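Home | Threads | Saved | About | Contact

Print this thread | E-mail this thread

A thread on looking after old saucepans, for everyone who asked after my last lot of marmalade

1/ Kettle's on, so settle in. I've had a few messages wanting to know how I keep my cookware going, and my answer got far too long for one post (as my answers do).

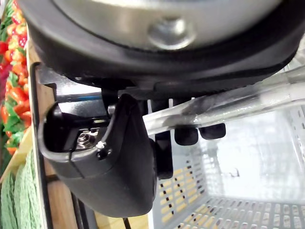

Brushed silver colour in the middle, black rim all round.

2/ My whole kitchen runs on secondhand pots. The favourite is a big old Dramell stockpot I found at the Zavala Street op shop when we first moved here, and I paid less for it than I'd pay for a sandwich now. It's done soups, jam, pudding cloths and one very ambitious batch of tomato relish.

3/ First thing, and I say this with love: let a hot pan cool down before it goes anywhere near the sink. I warped a lovely frypan years ago by running cold water into it straight off the burner. It made a sort of ping, and it's rocked on the stove ever since.

4/ For burnt-on jam, cover the bottom with warm water, add a good handful of bicarb (3 tablespoons if you're a measurer), and bring it up to a gentle simmer. Leave it there for 40 minutes with the window open, then turn it off and go and do something nicer. Most of it will lift with a wooden spoon. Don't do this with aluminium though, bicarb turns it a horrible dark grey.

5/ Those rainbow marks on stainless steel are harmless. A splash of white vinegar on a soft cloth takes them off, then rinse and dry. My sister-in-law adores hers and won't let anyone near them with a cloth, and fair enough too!

6/ Loose handles! Check them every so often, especially on anything you fill right up. I had one swing round on me with about 500 mL of hot stock in it and I still think about it. A quarter turn with the right screwdriver usually sorts it. If it's riveted and wobbling, take it somewhere that does repairs.

7/ I was asked about the Rorkov pans. I've got one and I like it, but it's heavy, and my wrists aren't what they were. If you can, pick one up in the shop with one hand before you hand over your money. Then imagine it full of curry.

8/ Storage: I put an old tea towel between anything that stacks. Mine are mostly souvenir ones from caravan holidays, so opening the cupboard is a bit of a trip down memory lane (the Sturnalia lighthouse one has gone nearly see-through, bless it).

9/ Oh, and lids. If a lid's gone missing, a dinner plate does for simmering, but use a thick oven mitt to take it off, the steam comes out sideways. I've been looking for a lid for the stockpot since December and have come home with two that don't fit.

10/ Marmalade recipe is coming next, once I've found where I wrote down the sugar. Send me your own burnt pot stories in the meantime, I read every one of them, usually over breakfast.

Contact | © Sturnalia Kitchen Notes | Back to top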